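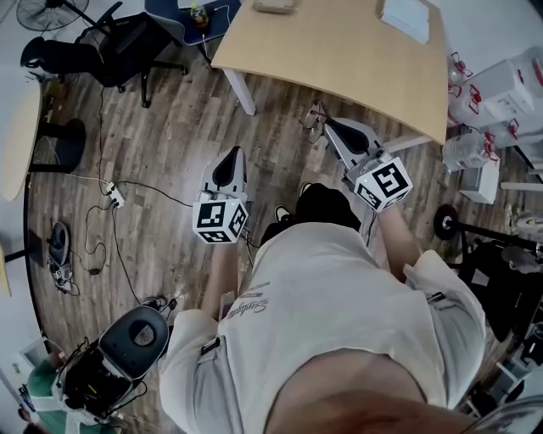
Bench Notes / Visitors

1 Oct 2022

Open day, Saturday, so naturally everyone who owns a child brought one. Door counter says 60, which includes me going out for coffee twice.

Ran the handheld gripper demo on the Kitus setup most of the day. Hold one in each hand, marker cubes up where they can be tracked, do a small chore, let go. Visitors assume the clever part is in the fingers. Fingers are white plastic with black pads on the inside. I stopped correcting people by lunch.

Log shows 51 recordings. Usable is another matter. A good number are of people pinching each other's sleeves, and one family recorded a sword fight. Keep that one out of the training folder, please, or Salem will learn fencing before it learns cups.

Trouble:
- Tracking drops whenever someone turns a wrist far enough to hide the cube. Kids do this constantly. Adults do it while explaining to kids how not to.
- Power strip is still on the floor by the round table, cables going off in all directions. I wrote this down after the last open day too. Tape them before November or I start charging admission.
- Lost tracking on the right hand for 2 whole sessions before I noticed. The visitor noticed first and was very kind about it.

Most asked: "Where's the robot?" Osteo was switched off in the other room with a sheet over it, pending the new shoulder. Several people took pictures of the sheet.

A man from Wiltum wanted to know how many recordings it takes to learn to fold a towel. Told him our last try used 2,042 and the towel was still winning. He wrote that down, so expect to see it quoted.

To do Monday: charge everything, wipe the pads (jam, I think), rename the files. Left gripper squeaks when it closes. Didn't look into it.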